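Kareck laundromat drops plan to charge by the sock

KARECK – The town's only laundromat has withdrawn a pricing scheme that would have billed customers for each item washed, nine days after announcing it and six days after a line formed outside to complain.

Beltine Wash & Dry, on Okoth Street, said in June that it would replace its flat machine fee with a per-garment rate. Shirts and pants were to cost 50 cents each. Socks would be charged singly, a detail that did more to unite Kareck than the bicentennial.

The company said the change would be fairer to people with small loads. Customers with large loads, a group that includes most people who go to a laundromat, saw it differently. A petition left on the counter of the bakery next door gathered 1,555 signatures, in a town where 480 people voted in the last council election. 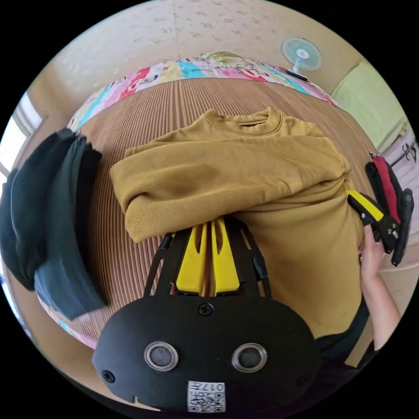

Much of the anger centered on what counted as a garment. A notice taped above the change machine ran to two pages and ruled that a hooded sweatshirt was one item, unless the hood came off, in which case it was two. Pillowcases were classed as bedding. Bedding was to be covered in a separate notice, which has yet to appear.

Enforcement was also a sore point. Customers were asked to fill in a slip listing the contents of each load and drop it in a box by the door. Beltine said it received 141 slips in the first three days – several of them claiming a single very large sock.

The flat fee is now back, and anyone who paid the per-item rate can ask for the difference as store credit. The slips will be recycled, the company said, along with the box.

Beltine's other location, in Flulta, never adopted the scheme. Staff there said business had been unusually good, with a number of unfamiliar cars in the lot and one customer who had driven 40 minutes with a comforter in the passenger seat.

The company is still reviewing its dryer prices. A proposal to charge by weight, before drying, is expected in the fall.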